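I bought the Luvilum headphones in October, mostly out of spite. My upstairs neighbor had taken up tap dancing and my old pair had a crack in the band held together with tape, so I went online at 2 in the morning and ordered the first over-ear set that had decent reviews. Not my proudest bit of shopping!

They've been on my head nearly every day since, so I feel qualified to gripe and gush a little.

Sound first. I'm no audio person (my friend Rowena Lumanlan is, and she says the mids are "polite"), but voices come through lovely and clear. I listen to a lot of audiobooks and I could finally make out the mumbling detective in the Tumstead mysteries without rewinding every other page.
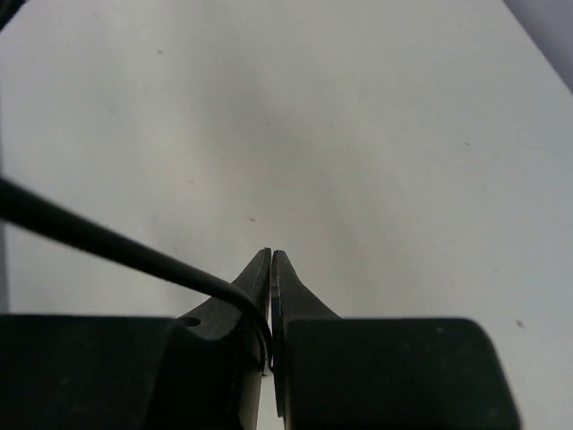 Music is more of a mixed bag. Piano and guitar sound great, warm and close, and then you put on anything with a big drum kit and it all gets a bit soft around the bottom. There's a bass setting in the app. I turned it on, my ears felt stuffed with pillows, and I turned it off again.

Comfort is where they won me over. I have a large head and I wear glasses, which usually means sore temples by lunch. With these I got through a whole train ride to Claton and back and only noticed them when I tried to scratch my ear.
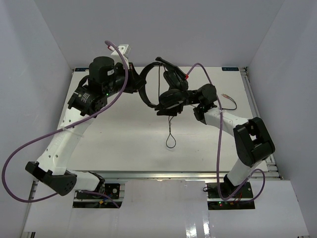 Photo: Ronaldo Samonte

The battery is good for 9 days of my kind of use, a couple of hours at a stretch. Charging is quick enough that I just plug them in while I shower. What I can't stand is the voice that tells you the power level every single time you switch them on – so loud, so cheerful – and I've dug through every menu without finding a way to shut her up.
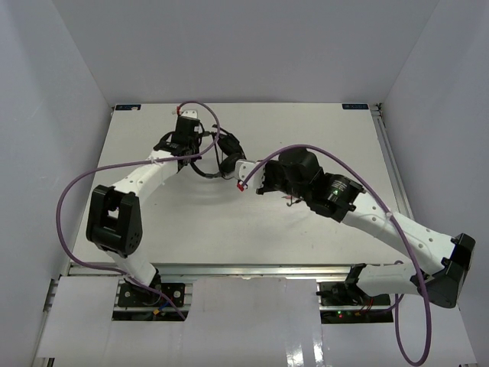 Over-ears take up more room than you'd think, so measure your shelf.

The carrying pouch is thin and the zipper already sticks. I'd have happily paid extra for a hard case. The buttons are tiny too, and I still hit pause when I want volume.

Would I buy them again? Yes, though I'd wait for a sale. And the tap dancing is now just a faint patter, which I can live with.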